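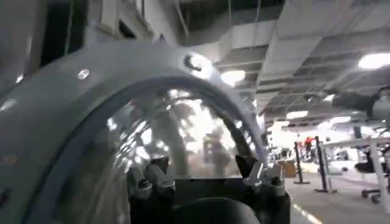

Trodska Laundry Words: README

August
Posted by the Trodska maintainer
Filed under: Datasets / Language / Small and Odd
5 comments · 100 shares

Trodska is a word list of 3293 terms used in launderettes, dry cleaners and hotel linen rooms, with plain English glosses. It began as a glossary for Tultau, a translation tool that once rendered "delicates" as "frail persons" on a printed price list. The price list is still up, as far as I know.

What's in it

One tab-separated file. Columns are term, language, gloss, source and notes. The notes column is where I argue with myself and can be dropped without loss. Some 515 rows came from the old Bailly list, which spells "mangle" three ways and means something different by each. I kept all three.

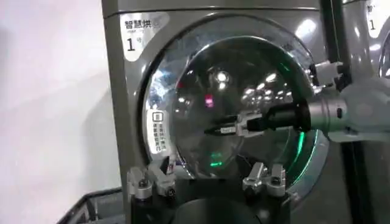 Machine names are the messiest part of the list. Shops number them, nickname them or name them after what they do, and a customer on the phone will use whichever one you didn't write down. Chinese entries keep the characters as found, so a dryer labelled 智慧烘 with a 1 and 号 under it goes in as two rows: the name, glossed "smart drying", and the number, glossed "No. 1". Please don't merge them. Driltico merged them in its copy and now has a term for every dryer in the shop.

Known problems

"Tumble" is tagged as a noun throughout. Stain names are mostly regional, and a few are rude – filter on the notes column if that matters to you. Sorting ignores accents, badly.

Corrections are welcome as plain text. Spreadsheets with merged cells will be read last.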